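Reusable plastic cutlery for a kids' craft and snack table, worth it?
Forum > Home and Kitchen > Parties and Groups

lutfa_k
Joined May
I run an after-school club, 2 hours at a stretch, and we do crafts first and a snack second at the same tables. Up to now I have bought the thin disposable forks and knives in boxes of 100. They snap, the kids take three each, and I sweep up tines for a week. I'm thinking of switching to the thicker white plastic kind you can wash. Does anybody use those with a group? Mainly I want to know if they last and if the washing is a pain.

We also use foam blocks for stamping paint and building, and everything ends up in a heap together at the end, so whatever I buy has to survive that.

Warrier_A
We switched. The thick ones last a lot longer than the thin ones. I have a set of 138 pieces, forks, knives and spoons mixed, and I have thrown out maybe a handful. The knives will cut a banana or a soft sandwich and not much else, which is fine for this age.

Washing is okay if you have a dishwasher with a covered basket. By hand it is boring.

Check the handle before you buy. Some are flat strips that bend when a kid leans on them. You want some shape molded into it.
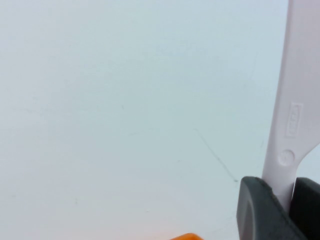 Ours are the white plastic kind and I would buy white again. Colors fade at different rates and then the set looks old. The only thing against white is tomato sauce. Soak them the same day and most of it comes out.

villemik
I disagree about white. We had white and after one term of spaghetti every fork was pink at the tips, soaked or not. I went to cheap metal teaspoons and forks from a thrift store and have had no trouble since. Metal does not stain, does not crack, and if one goes home in a backpack it cost me nothing.

lutfa_k
Metal is out for us. The building doesn't allow metal knives in the kids' rooms, and I don't want to have metal forks and plastic knives and keep two bins going.

villemik
Fair enough. Then get gray.

AustraL
Going back to the heap problem. I had the same thing, snack stuff and craft stuff all on one table at pickup time. What worked was sorting before wiping. Nothing gets wiped until the forks and knives are in one tub and the foam is in another. The kids can do it themselves and it takes roughly 6 minutes with a full room.

We have dark tables, and white cutlery and bright foam show up well on them. On a light table you will miss a white knife and find it under somebody's elbow. 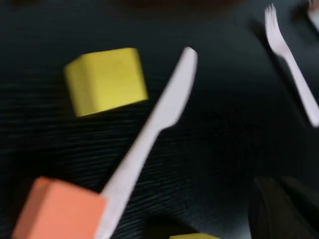 White fork and knife with the yellow and orange foam cubes, dark table.

Foam should not go in the dish tub, by the way. It soaks up the greasy water and smells. Warm water and a little soap by itself, squeeze, and leave it on a rack overnight.

Warrier_A
Agree on the foam. Paint has to come out the same day too, or the cube goes stiff on that side.

urmas_j
I would question using the same tables for both at all. If you stamp paint and then eat there, you are relying on a wipe-down by whoever is least tired. We put an oilcloth on for crafts and take it off for food. One cloth per table, fold it inward, done.

AustraL
We tried cloths. They slide, and the kids pull on the corners. Sort, wipe, rinse, wipe again is good enough with washable paint.

urmas_j
Clips. They don't slide with clips.

lutfa_k
I might try one cloth with clips and see. The cutlery I'm going to order this evening, the thick white kind, and two tubs with lids. Villemik, if they go pink I'll come back and say so.

snezana.g
Get a few more forks than knives. Ours disappear about twice as fast.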